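I finally tackled the container drawer this morning, the one that has to be shut with a hip. I've been putting it off since October, when Yoon-hee came to stay and couldn't find a single lid to fit the soup. She ended up using a saucer and an elastic band, bless her, and the soup went all over the fridge anyway.

So out it all came, tubs in one heap and lids in another, and I made a big pot of tea first because I knew it would be a long one! 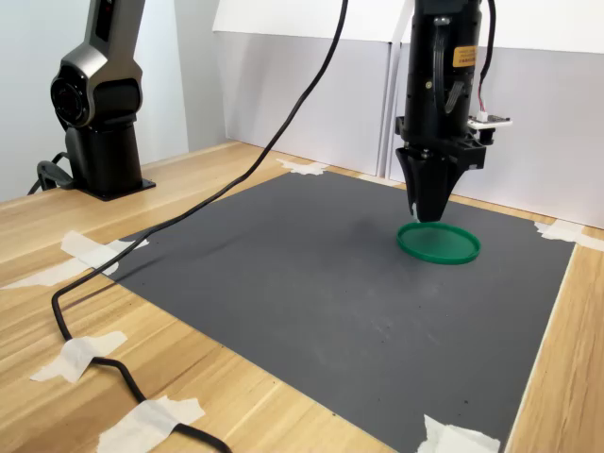 My mum, Sun-ja, never threw a tub away in her life and I've clearly inherited it. Margarine tubs, takeaway tubs, the good Dendby ones I paid over 80 quid for as a set and then lent out to everybody. Lids are always the trouble, though. A plain round green one with a raised rim, laid flat on a dark mat, looks like it ought to fit half the kitchen – and then you try it and it's a whisker too small for everything. I do love that bright emerald colour, so I'm keeping it for under a plant pot.

Anything without a partner has gone in a bag by the back door. If Soon-im still has my square Dendby tub (she does, I saw it at her birthday), I'd like it back please, and with its lid on. Next up is the spice shelf, but not this week.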